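Pretura two-finger gripper: seen at the Skurnham open day

By Remo Sala
September

Print this page | E-mail this page
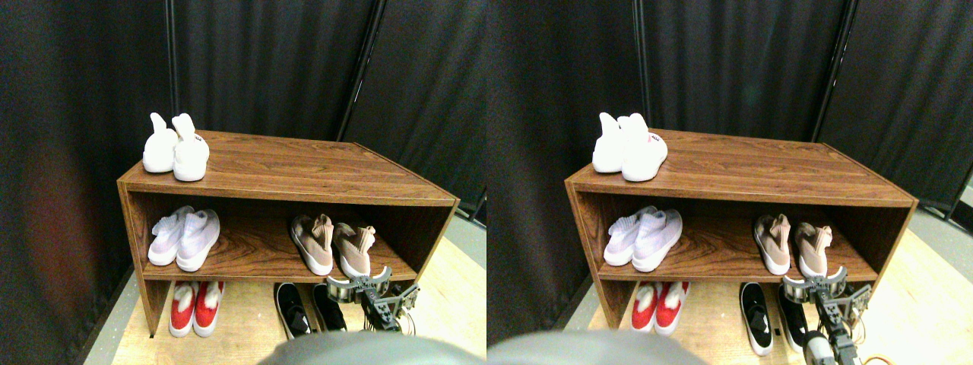

SKURNHAM, September — Pretura sells its gripper to people who need things picked up, and most firms in that line show you a bin of identical plastic blocks. At the open day they gave it a shoe cabinet. Anyone who has shared a hallway with other people will see this as the harder test.

The trainers were the sort with soft knit uppers and tall heel tabs, plus a red pair and a black pair down at floor level. The bottom section has no board of its own, so the gripper has to go in under the middle shelf with its fingers pointing down and find a shoe without barking its knuckles. A pair on top of the cabinet is a much easier reach, and the man from Cabral, who distribute the thing, was keen that we should all watch the low ones.

The gripper comes in one size and is supplied with mounting bracket, cable set and a manual of 231 pages, of which I was assured you need the first 2. It is rated for some 4000 cycles between services. Visitors asked whether that meant 4000 shoes. Cabral said it did not, at length.

Setting up takes an afternoon if your arm is on the supported list and a good deal longer if it isn't. Pavley make a softer fingertip that fits the same mount, sold separately, and worth asking for if you handle fabric. The standard tips are happier with a firm sole.

Noise is modest. You can hold a conversation beside it, and several people did, mainly concerning lunch.

Orders through Cabral only. Spare tips come in boxes of 200, which seems a lot of fingertips, but smaller boxes are promised. Demonstrations at Skurnham can be booked for the mornings, before 11.30, and you may bring your own shoes.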